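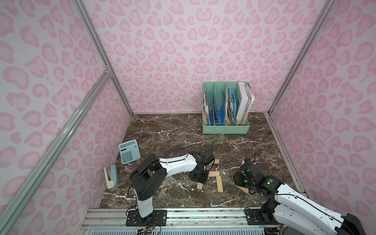

Figure 4. Mint-green file organizer on a dark brown marble-pattern surface.

4.2 Handling of unsaved form values

Plendar is a small desktop program for keeping household accounts. It was written as a test case for the form library Stodance, and all of its screens use the same three events: load, change and submit. In the first version, a value typed into a text box was copied to the record only on submit. If the user opened a second form before submitting, the first form was reloaded and the typed value was lost.

We logged 300 form sessions with this version. In 19 of them at least one typed value was lost. Most losses came from the expense form, where users often left to look up a category name and then returned. The Clear button caused no losses in the log, but it reset the date field along with the amounts, and this led to extra typing.
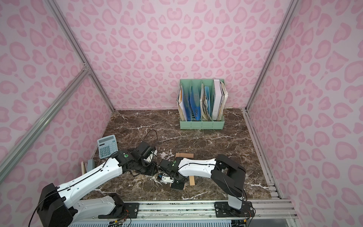

The second version keeps typed values in a draft store that is separate from the saved records. Each open form is given one slot, and a slot is released only when its form is submitted or cleared. The number of slots is fixed when the program starts. We set it to four, the same as the upright compartments of the green organizer, and a draft stays in its own slot in the way a folder would stay in its own compartment. A request for a fifth form returns a message asking the user to close one first.

The change event now writes to the slot after each keystroke. Numbers are checked at submit, so a half-typed amount such as "14." can be stored without an error. The draft store added 193 lines of code to Plendar, and no changes to Stodance were needed. The Clear button was also changed to leave the date alone.

Slots are held in memory and are lost if the program closes. Writing them to disk is planned for the November release and is not covered in this section.

Contact: Pallotell Software Group | © Pallotell | Back to top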